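Pagar por demostraciones: lo que el catálogo de Voder deja fuera

Desde mayo, Voder ofrece a talleres y laboratorios pequeños un servicio que hasta hace poco solo se contrataba a medida: el cliente describe una tarea de manipulación, la empresa la ejecuta por teleoperación en una célula de dos brazos y entrega las trayectorias junto con el vídeo sincronizado. El paquete básico incluye 377 episodios de una misma tarea. El ampliado añade una política ya entrenada y 80 horas de soporte. He revisado el primero por encargo de Filtent, que estudia automatizar el reordenado de recipientes en sus mesas de preparación, y mi opinión es favorable al material y bastante menos favorable al contrato.

El material es correcto. Las trayectorias articulares llegan con marca temporal única, sin huecos, y la apertura de la pinza se registra como valor continuo. Parece un detalle menor, pero quien haya intentado entrenar con una señal binaria de abierto y cerrado sabe cuánto se pierde en el agarre por el borde, donde la presión inicial decide si el cuenco gira o se queda quieto. La calibración entre cámara y base viene en un fichero aparte y coincide con lo que obtuvimos al recalcularla.

La tarea elegida, mover cuencos sobre una superficie lisa, tiene fama de trivial. No la merece. Un cuenco ofrece a una pinza paralela una sola zona de agarre razonable, el borde, y esa zona se repite en toda la circunferencia. El operador escoge un punto por comodidad de muñeca y el modelo aprende esa preferencia como si fuera una regla.

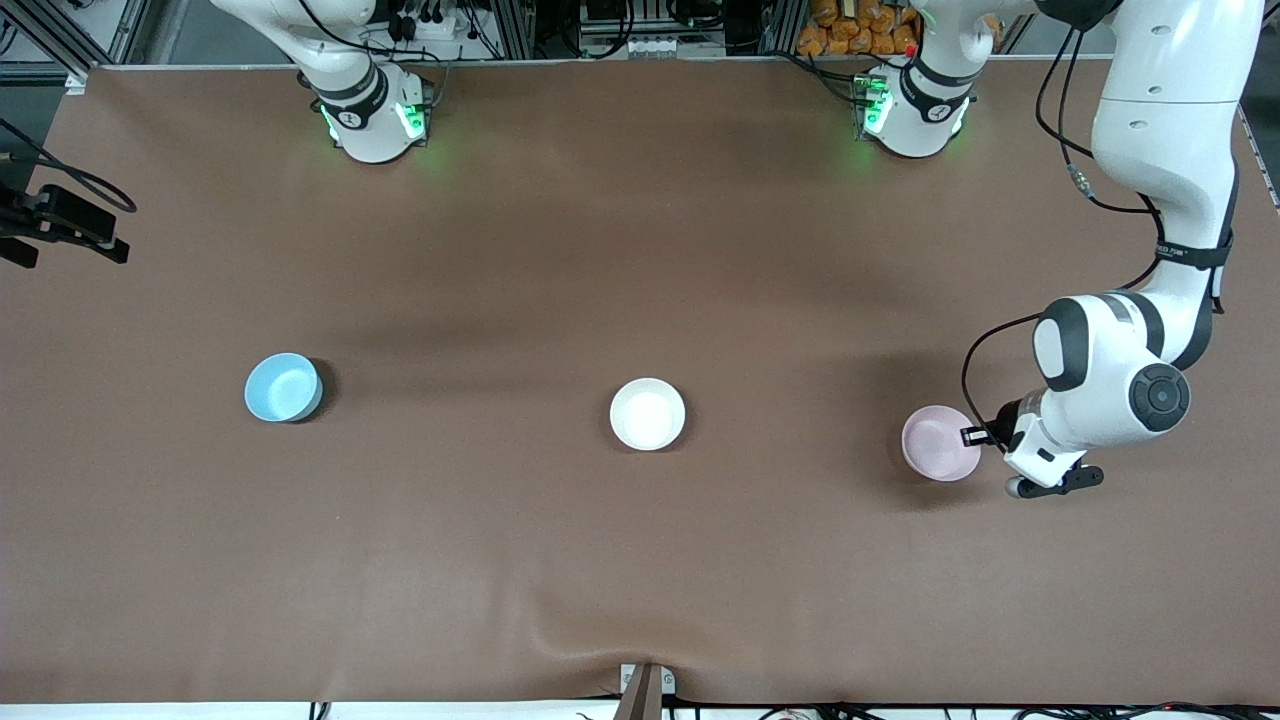

De ahí mi primera objeción. El catálogo anuncia «variedad de posiciones» y no define el término. En la documentación técnica figuran 17 disposiciones iniciales, repartidas de forma muy desigual: 11 de ellas concentran casi todos los episodios. Para una demostración comercial es suficiente. Para una mesa de producción, donde el recipiente aparece donde lo dejó el turno anterior, no lo es, y el comprador debería poder exigir por escrito una distribución mínima.

La segunda objeción afecta al segundo brazo. La célula se factura como bimanual y la tarifa por hora lo refleja. En una tarea como esta, un brazo puede hacer todo el trabajo mientras el otro espera retirado. No hay nada reprochable en ello desde el punto de vista técnico; forzar la participación de ambos empeoraría los datos. Lo discutible es cobrar la misma hora por una tarea de un brazo que por una de dos. Acuña, el competidor más directo, separa ambas tarifas, aunque su formato de exportación obliga a una conversión tediosa.

Queda la cuestión de los fallos. Sveva Bianchini, responsable de datos en Skiltska, defiende que los episodios fallidos se entreguen siempre, etiquetados, y coincido con ella. Voder los descarta antes de la entrega. Un agarre que resbala y se corrige enseña a recuperarse; un conjunto compuesto solo de aciertos produce una política que, ante el primer deslizamiento, sigue cerrando la pinza sobre el aire. Pedimos los descartes y nos remitieron a un suplemento que no aparecía en la oferta.

He recomendado a Filtent contratar el paquete básico con tres cláusulas: distribución de posiciones acordada antes de grabar, tarifa simple cuando trabaje un solo brazo y entrega íntegra de los episodios, incluidos los malos. El paquete ampliado no lo recomiendo por ahora. La política se suministra sin los parámetros de entrenamiento, de modo que cualquier cambio en la mesa o en los recipientes devuelve al cliente a la casilla de presupuesto.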